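Clornunness Community Boards > Days Out > Ferska open day – anyone go?

pell_and_pie
I went along to the Ferska open day in November and had such a lovely time that I have to tell somebody (my husband has heard enough). We saw the laundry demonstration, with the robot handling dark clothes and a teal cloth. 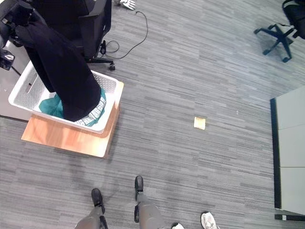 The black garment over the white basket, at Ferska.

Misaki Morikawa gave the talk and was so patient with us, even when my grandson asked if it did socks. She told us the talk was 52 minutes long – it flew by!

Mussa47
Glad you enjoyed it, but I can fold a whole load while that thing thinks about one sleeve. The one at Lasance was quicker.

pell_and_pie
Oh, I don't mind slow, Mussa! My hands aren't what they were, and I'd happily put the kettle on and let it take all afternoon.
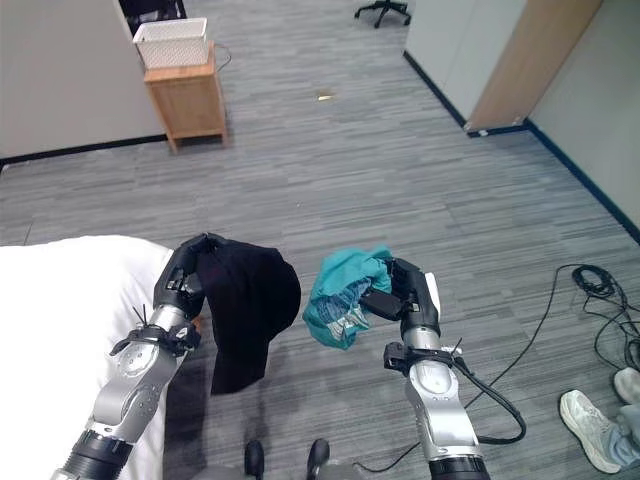
I liked that it has two hands to work with, same as us, and you could stand there and really follow what each one was up to.

tinroof4
Have to side with Mussa on speed. Was there parking?

pell_and_pie
Plenty, behind the building. Go before 4, the tea runs out.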